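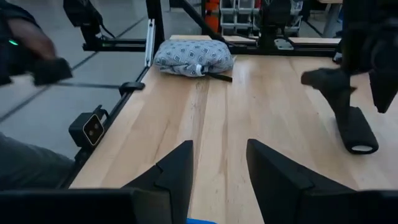 Repeat Patterns, Session 5: Where Does the Tile End?

Welcome back! Last time we drew single motifs. Today we make them march across a whole cloth, and this is the part of the course I look forward to every March.

A repeat is the smallest piece of a design that can be copied to fill the surface. Find it by picking one point, any point, and sliding your finger until you land on an identical point with identical neighbors. Do it sideways, then up. Those two moves are your repeat, and I still get a thrill when they click.

Watch out for alternating motifs. If a circle sits beside a square, the repeat takes in both of them, however tempting it is to stop after one.

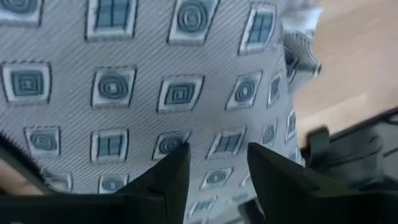 Prerinetti wrote on the class page that a half drop feels like cheating, as it's the same tile shoved down by half its height. I love this comment! It is the same tile, and look how much it changes: the rows stop lining up and the eye starts to travel diagonally.

Try it on paper first. Cut your tile in half both ways, swap the corners, tape it, and draw across the joins (pencil, please, you will want to erase). 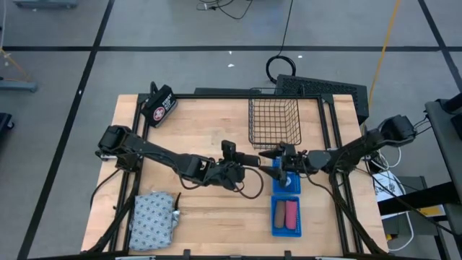

Does the tile have to be a square?
Any shape that fits against itself without gaps will do, including hexagons and diamonds.

For next time: one straight repeat and one half drop from the same motif, at least 20 tiles each. Bring scissors. The Brullside handout covers mirror repeats, and they're gorgeous, so read ahead if you can't wait.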